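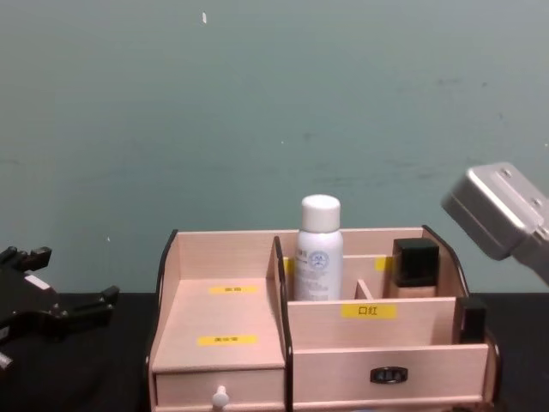 Nerthorpe Laboratory Completes First Round of Household Demonstration Recording

16/03/2025

The Nerthorpe Laboratory for Assistive Machines has completed the first round of recording for Zekholm, its program to teach two-armed robots to put away small household items. The round produced 1593 demonstrations that were accepted for training, the laboratory announced.

Each demonstration is performed by a trained operator, who guides both arms through a task from start to finish. The movements of the arms are stored together with the camera views, and the learning system is later trained to produce similar movements on its own.

The first round was devoted to dressing-table items. Operators worked with a desktop cosmetics organizer that has open compartments and drawers, with yellow labels in Chinese marking places for items such as lipstick and makeup sponges. Tasks included returning an item to its labeled place, opening and closing a drawer, and moving a taller container out of the way to reach a smaller one.

"An organizer of this kind asks a great deal of a robot in a very small space," said Geeta Agarwal, who directs the program. "The dividers are close together, the drawers do not all open the same way, and a tall can may stand directly beside a short case. We want the system to meet those conditions early in its training."

Operators recorded in sessions of 60 minutes, with a change of operator after each session. The starting positions of the items were changed between attempts according to a written schedule. Demonstrations in which an item was dropped and picked up again were kept and marked separately – the program intends to use them in later work on recovery from errors.

All recordings were reviewed before being accepted. According to Imre Tóth, who leads the review group, around 90 percent passed on first viewing. Most of the rest were set aside for incomplete camera data or for a task that ended before the drawer was fully closed.

"Reviewers follow the same written criteria, and any disagreement goes to a second reader," Tóth said. "The criteria were revised once during the round, and the earlier recordings were then reviewed again under the new version."

Training on the accepted demonstrations has begun at the laboratory's Purkach site. Results will be measured on organizers that do not appear in the recordings.

A second round, covering kitchen drawers and desk supplies, is scheduled to open in October and will run for 3 months. Operator training for that round will be held in the Kovács Building. Current operators who wish to continue should notify the program office before the end of the present term.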